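Subject: Re: [lie-homes] Big white rooms with a mezzanine: how do you live in yours?

Hello all,

I've been on this list for a good while and mostly just read, but this question got me out of my chair, as it's more or less the only thing I've talked about since April. My poor neighbours!

On the original message:

> We've just moved into one of the converted halls on the Faltport
> side. Lovely and bright, very high ceiling, white walls all round
> and an upstairs gallery looking down over the main floor. We love
> it but it feels like a waiting room. The heat goes straight up,
> every spoon that gets dropped sounds like a car crash, and I've no
> idea what to put on walls that tall. Also the railing upstairs is
> black metal with bars going sideways, and my mother says it looks
> like a ship. Paint it? Leave it? Any ideas gratefully received,
> cheap ones first please.

First of all, congratulations, you're going to love it. Ours felt like a waiting room too, for the first 7 weeks or so of boxes and echo, and now I wouldn't swap it for anything.

Please don't paint the railing. I nearly did. I had the tin of white in my hand and the dust sheets down, and then I went upstairs for a brush and saw how the dark line of it ran along the edge of the gallery against all that white, and I put the lid back on the tin. If everything is pale you lose the shape of the room. And what's wrong with looking like a ship? Tell your mother ours gets compliments from everybody who comes in. (One thing, though: bars that go sideways are a ladder to a small child. If you have little ones visiting, fix something clear across the inside and check it properly. We got ours cut to size by Rorer in town, in 8 panels, and they were very patient about my measuring.)

Now, air. Get a fan, and get a big one that stands on the floor. I know it sounds backwards when you're complaining about the heat going up, but moving the air about has done more for us than anything else we've tried, winter included. We started with one of those slim tower things and it might as well have been a candle. The one we've got now is a proper old-fashioned round one with a wire guard, second-hand, and I paid 153 for it including the delivery. It lives near the window. On low you can hardly hear it, and on high you'll need to put a mug on your post.
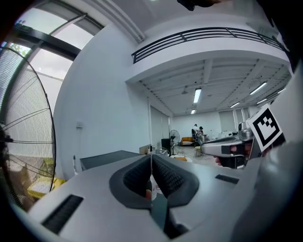 Give some thought to where the switches are before you buy a single piece of furniture. I didn't, and we spent a whole evening pushing a bookcase up against a wall and then discovering that the only switch for the gallery lights was behind it. Walk round with a roll of masking tape and mark out the big things on the floor first. It's good fun, and you'll learn which way you naturally cross the room, which in our case wasn't the way I'd drawn it at all.

If any of your walls are curved, leave the curved ones bare. I mean it! The light slides round them all day and it's better than any picture. We tried a large canvas on ours and it stuck out at both ends like a tea tray leaning on a barrel. It's now in the hallway, on a flat wall, and looks very happy.

For the echo, the cheap answer is cloth, and lots of it. We went to the Flulura remnant shop and came home with the back of the car full. A thick rug under the table made the first difference. Then I hung two long lengths of wool felt down from the underside of the gallery, where you hardly notice them, and suddenly we could hear each other at supper. The whole lot came to 385, with the rug being most of it. You could do it for a lot less if you're happy with odd colours, and I'd say be happy with odd colours, because a white room can take them. We have a mustard blanket I'd never have dared to put in our old house.

Windows: are yours the dark metal-framed sort? If so, keep the curtains off them for one full year and see how you get on. You can always add blinds later. Do wash them, though, inside and out. I can't tell you how much brighter the place was afterwards, and I'd thought it was bright already. A plant or two near the bottom corner softens the metal nicely.

Has anyone on the Lie side managed to change a bulb over the double-height bit without hiring a tower? Ours has gone, the one right in the middle of course, and the longest pole I can find is still a good arm's length short.

Do write back and tell us how it goes, and if you want to come and hear what felt does to a dropped spoon, you're welcome any time. Bring your own spoon.

All best from the far end of the quay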